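La pinza y el ratón, segunda parte (mala)

Rápido que me tengo que ir. Sigue el fallo de abril.

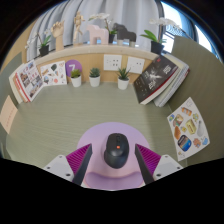 Puesto 7, el ratón entre los dos dedos.

Lo que pasa: el controlador pierde la lectura de apertura y sigue cerrando - sin error, sin aviso, nada. 3 veces hoy. El límite de fuerza está puesto, pero si no hay lectura no salta. Peligroso, sobre todo con una mano cerca.

Anjani Pangaribuan cree que es el cable. Yo creo que es el firmware, porque con el cable nuevo falló igual a los 1000 ciclos.

De momento: nadie mete los dedos ahi con la corriente dada. He escrito a Gralport, sin respuseta. Mañana más.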